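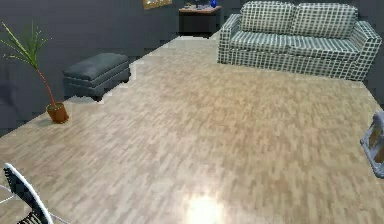
What does Skindora make?

Bar soap, mostly. We also make a shaving soap, a dish soap block and, in December, a pine tar bar that people either love or send back.

Hi! I'm Chiharu Kudo and I started Skindora in my kitchen in Dimton, after a winter when my hands cracked so badly I couldn't button my own coat. I was working in a bakery then and washing up all day long with whatever pink stuff came out of the dispenser. My aunt mailed me a lump of plain olive oil soap from her neighbor, wrapped in a paper napkin, and I used it down to a sliver you could read a newspaper through. Then I wanted more, and the neighbor had moved. So I got a library book and a pair of goggles and made the worst soap you have ever seen. It was orange. It sweated. I gave it to my brother for his workshop and he still brings it up.

I kept going, though, and I wrote everything down in a spiral notebook, one batch to a page. Batch 281 is the one that became our Everyday Bar, and it hasn't changed much since then (I took out a little of the castor oil, and that's it). If you've bought anything from us, it was most likely that one.

How we make it

All our bars are cold process. That means we mix oils with lye and water, pour it into molds while it's still about as thick as pancake batter, and let it get on with things by itself. The next day or the day after, it comes out and gets cut, and then it sits on racks for six weeks. People ask all the time if we can hurry up a bar for a wedding or a birthday, and I wish I could say yes, but a young bar goes to mush in the dish and I'd rather you were annoyed with me in advance. Please write early!

Yes, there's lye in it. There's lye in all true soap. Once it has reacted with the oils there's none left over in the finished bar, and we work every recipe out with a bit more oil than the lye can use up, so there's always some left to be kind to your skin. I get a lot of worried emails on this one and I really don't mind answering them.

The oils are olive, coconut, a little castor, and shea butter in the Everyday and the Kong. We don't use palm. Scents are on the light side, and the unscented bar is truly unscented, with no "masking fragrance" hiding in the small print. I can't promise that anything will clear up a rash or fix your skin. It's soap. If something stings, stop using it and go see somebody who went to school for that.

About the Kong

The Kong is our big one. It weighs 320 grams when we cut it and a bit less by the time it gets to you, and it looks ridiculous next to a normal bar. It was meant to be a joke for one customer, a landscaper who complained that he kept losing our regular bars down the drain of his utility sink. He ordered three more, and then his crew did, and now it's our second best seller. You can cut it up with a kitchen knife if you like. Keep it on something with drainage or it'll turn to jelly underneath.

Tatel is the shaving soap. It has clay in it for slip, and it comes in a tin with a screw lid. If you're new to shaving with a brush, go easy on the water to begin with and add more as you go. I got my husband to test seven versions before we settled, and for a while there his neck had opinions.

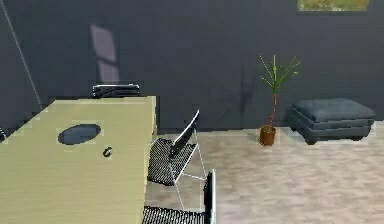

VISITS AND PICKUP

We're at 1693 Mill Road in Dimton, up the side stairs. If you've ordered online and picked "local pickup," wait for the email that says it's ready and then ring the lower bell (the upper one belongs to the accountant, who is very patient, but still). You can park on the street on either side. We don't run a full shop at this address, but you're welcome to smell things before you buy them, and I usually have end cuts in a basket by the door for people who don't care if their soap is crooked.

Mailing orders go out twice a week. In summer we ship as usual, bar soap doesn't mind the heat much, though the Tatel can soften in a hot mailbox. Put the tin in the fridge for an hour and it'll firm right up.

WHOLESALE

If you have a store, a guest house or a gym and want to carry our bars, write to us with a few lines on what you do and how many you think you'd go through in a month. We can leave the wrappers off for guest houses, which saves you unwrapping them all! Custom scents are possible for larger orders, but I won't do anything with cinnamon oil. It's rough on skin and it makes the batter seize up in the pot, and I've chipped out enough pots.

CLASSES

I teach a beginners' soap class a few times a year. You'll go home with what you made, still soft, plus a sheet telling you when to cut it and how to store it. Wear long sleeves and closed shoes. Goggles and gloves are here for you. Dates go out in the newsletter first and the spots tend to go fast, so sign up for that if you're interested, and reply to any issue to get on the waiting list.

Page last updated June 11, 2019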